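Version note, 20 November 2022: second release. Adds the wrist camera stream and the operator notes.

# Tillstead Drawer Handling Set

Recordings of a robot arm working with cardboard drawer boxes, collected at the Tillstead packing site. Gonmont runs the site. Hollis wrote the control software and maintains this repository.

## Why it was collected

Tillstead stores small spare parts in cardboard drawers with a clear window and a handle on the front. Until this year, packers pulled and returned every drawer by hand, often at shoulder height, for a full shift. The arm is meant to take over the pulling and returning. Picking parts out of the drawers stays with people.

The set covers only the drawer work. It was recorded on a bench, away from the shelving, so the packing line could keep running.
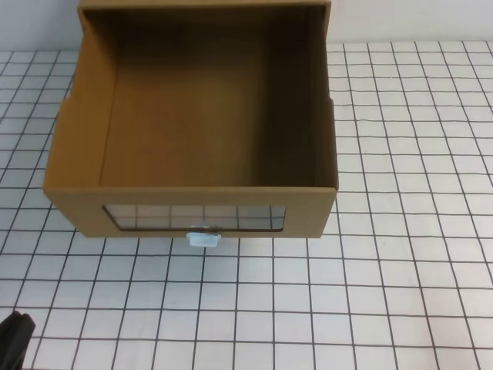

Packers were asked before recording began which drawers gave them the most trouble. Their answer was old ones, where the board has gone soft and the front no longer sits square. Worn drawers were therefore kept in the set and are not marked as defects.

## Contents

| Item | Value |
|---|---|
| Episodes | 221 |
| Training split | 161 |
| Held out | 60 |
| Camera views | fixed, wrist |
| Operators | 3 |

Each episode folder holds both video streams, the joint log and a plain text note from the operator. Notes are unedited except for names, which were removed. Some are a single word.

The two streams are not hardware synced. Use the timestamps in `log.csv` and expect small offsets – the loader in `tools/` corrects for most of them.

## Wrist view

The wrist stream is soft at close range. Board texture is readable in many episodes but fine detail should not be relied on. Anyone training on surface wear should check a sample by eye first.
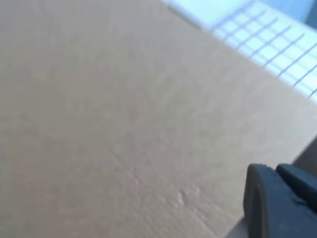
*Wrist camera close to the cardboard, with a scuffed patch near the bottom and grid paper past the edge.*

Wear was not labeled in this release. A first attempt in September was dropped when two labelers could not agree on where a scuff ends and a dent begins.

## What changed for the packers

This section was requested by the site and is kept short.

- No positions were cut during the trial. Gonmont has not committed to anything past it.
- Two packers per shift now spend part of the day at the arm station, clearing stops and swapping out drawers. They received training time for this but no change in grade. That is still under discussion.
- Reaching and lifting went down for those packers. Standing time went up, and a stool was added at the station.
- Several people said the pace felt set by the arm. The station now has a hold button that any packer can press without logging a reason.

Hold presses are not recorded in this set and will not be added. Requests for individual work rates will be turned down.

## Known limits

- One bench, one type of drawer. Results may not carry over to plastic bins or other handles.
- Lighting is indoor and fairly even. Glare on the window is underrepresented.
- Failed grasps are included, but operators sometimes ended an episode early, so the failure is not always complete on video.
- The held-out split uses the same bench as training. It does not test a new location.

## Use

Research and internal training are allowed. Do not use the set to monitor or rate workers. Models tested with the Trulari planner need version 64 or later to read the joint log.

Report bad files through the issue tracker with the episode number and the stream. Fixes go into the next release, and old releases stay available.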